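Search the help pages
Search
Enter a word or place

Washing machine stops before the last spin, water stays in drum

Araceli Cordero
Good evening to all. I rent a small flat in Irthorpe and the washing machine came with it. Since April it does the wash normally, then it stops before the last spin and the clothes stay in water. There is no error light. If I turn the dial to "drain" by hand, sometimes it empties and sometimes it only makes a humming noise. My landlord is slow to answer and I would like to try something myself before I pay a repair person. One shop in Geltard asked me 900 for a new machine with delivery, which I do not have. Is it safe that I open the small door at the bottom?

Sum-yee Wan
Yes, it is safe if you pull out the plug first and close the water tap. I did the same on mine last winter. Put an old towel and a flat baking tray under the little door, and let the water come out slowly from the thin hose if your machine has one. Mine did not have, so I unscrewed the filter a quarter turn, emptied the tray, closed it, and repeated many times. It took me almost one hour.

In the filter I found hair, a button and a hair grip. Look also behind it with a torch. There is a small wheel which should turn a little with the finger, in jumps. When you put the filter back, screw it fully and run a short rinse while you watch the floor.

Baltasar Insaurralde
Mine was the same, it was the pump. Buy new one.

Remedios Prieto
I would not buy a pump yet. A humming noise can also mean that the waste hose is bent behind the machine. Please pull the machine forward and check that the hose goes up in a smooth curve and is not pressed against the wall. In my kitchen the hose was pushed too far into the standpipe and it could not empty well.

Also write to the landlord by letter or email, with the time when you first told him. In my contract the machine was on the inventory, so the repair was for him to pay. Keep the receipt if you buy any part, and ask him before you order it.

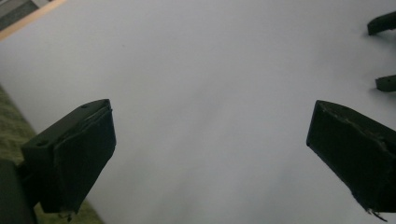
If the contract does not mention the machine, ask him for a written answer anyway, so that you both know who must pay the next time.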